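Ismont Allotment and Garden Society
Minutes of the open meeting, May 25, 2018
Written up by Rakiya Onuoha

Hello all. I said I'd have a go at the minutes this time, so please be kind, and shout if I've got your words wrong. My notes go a bit wobbly after the tea break (my pen ran out and I borrowed a crayon from the toy box!), but I think the main things are all in.

We got going a little late as people were still looking at the seedling swap table, and I've never seen so many spare courgettes in my life. I took two home, which I know I'll regret by August.

Last meeting's minutes

Agreed, with one change. The hedge along Broltisen Lane is hawthorn, and I'd been told it was blackthorn. Now corrected.

Water

This took up most of the first half, so I'll try to be fair to everybody. The bottom tap has been dribbling since Easter and the pressure at the top end is hopeless by teatime. If you're on the upper plots you'll know all about it – I stood there with a can the other evening long enough to learn the words on the back of my seed packet by heart.

We've had one quote so far, from Jedeck, for a new pipe up the middle path with a second tap at the top. It comes to £3275, and that includes digging the trench and putting the path back. There was a bit of an intake of breath at that. A few people felt we should do the digging ourselves and ask them to price up the pipe alone. Others (me included, my back isn't what it was) thought we'd start with great excitement and still have a half-dug trench at Christmas.

After a good long chat we agreed to ask Russo for a second quote, with and without the digging, and to look at both in June. Until then, could everyone please turn the bottom tap off hard, give it an extra quarter turn, and put the bucket back under it. The bucket is there for a reason and keeps wandering off to people's sheds.

Water butts came up too. There's a good offer on at the moment if enough of us order together, and there were 22 names on the sheet by the end of the evening. The sheet is pinned up in the hut if you'd like to add yours. You'll need to pay when you order, and you'll need to be in when they're delivered, as we can't store that many in the hut.

Slugs

I'd put this down for five minutes. Silly me! We've had a dreadful spring for them and everybody had something to say. Beer traps, copper tape, wool pellets, eggshells, going out with a torch in your dressing gown, all of it was gone through in great detail. The wool pellets had the most fans. The eggshells had the fewest, and one person said her slugs seemed to enjoy the walk.

One proper decision did come out of it: no blue pellets on any plot that backs onto the pond. We've got newts in there again this year and a hedgehog has been about. It was already sort of a rule, but now it's written down.

Soil testing

I was really looking forward to this bit, and it didn't let me down. We'd all been wondering why the beans did so badly on the lower plots last year, and the idea is to send off some soil and find out once and for all. I passed round the leaflet I'd been sent, and then we talked about what we'd want to know: how acid it is, whether it's short of anything, and whether there's anything nasty left over from when the bottom end was a coal yard.

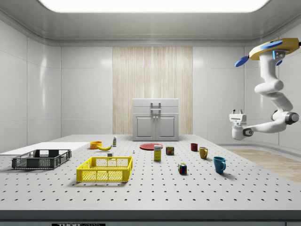

Laboratory room (computer-drawn view)

The plan is to test eight plots to begin with, spread from top to bottom, and share the results with everybody on the board in the hut. If yours is one of them you'll get a bag and a label. Dig down a trowel's depth in several places, mix it all up in a clean bucket, pick out the stones and worms, and fill the bag about halfway. Please don't take it from next to the compost heap! Write your plot number on the label before you put the soil in, as a muddy label is a misery to write on.

Somebody asked if we could simply buy a cheap kit and do the lot ourselves at the kitchen table. We can for the acid part, and I've got one at home that anyone is welcome to borrow. It won't tell you about metals, though, and that was the bit people were most worried about on the coal yard side. We agreed to pay for the eight out of the seed sale money and think again after that.

Tea break

Lemon drizzle, flapjacks, and a rhubarb cake that I'd like the recipe for, please, whoever you are. The urn is on its last legs and makes a noise like a small aeroplane. I'll look into a new one.

The open day

We're going ahead with it in June. We'll have the plant stall, teas, the tallest sunflower sign-up for the children, and a look round any plots whose holders are happy to have visitors. If you'd rather not have people tramping past your onions, tie something red to your gate and we'll steer them elsewhere.

We still need people for the teas, especially in the second half of the afternoon, when everyone always drifts away. We also need trestle tables, as one of ours has a leg held on with string. Cakes can be dropped off at the hut in the morning, and please put a note on anything with nuts in it. There was some talk of a raffle, and some talk of never having another raffle after last year's, and we left it there.

Bits and bobs

The combination on the main gate is being changed. I'm not putting the new one in here for obvious reasons, so ask me when you see me.

Bonfires: still only after dusk, and still not when there's washing out on Broltisen Lane. We've had another note through the door about it, and a fairly cross one.

The shared wheelbarrow has a new tyre, hooray. The old strimmer doesn't start and is going to the tip unless someone would like it for parts.

There's a half plot coming free by the bottom fence. It's very weedy but it gets lovely sun all afternoon, and there are some good blackcurrants under the bindweed. I'll be writing to the next name on the waiting list.

Things to do before next time

Rakiya: ask Russo for the second quote, send for the soil bags, find out what an urn costs.
Everyone on the water butt sheet: bring your money.
Everyone else: bucket, tap, quarter turn.

We finished later than we should have and stacked the chairs in the dark after somebody leant on the light switch. Next meeting is in June, in the hut if it's dry enough to have the doors open, and I'll put the date up on the board as soon as I've got it.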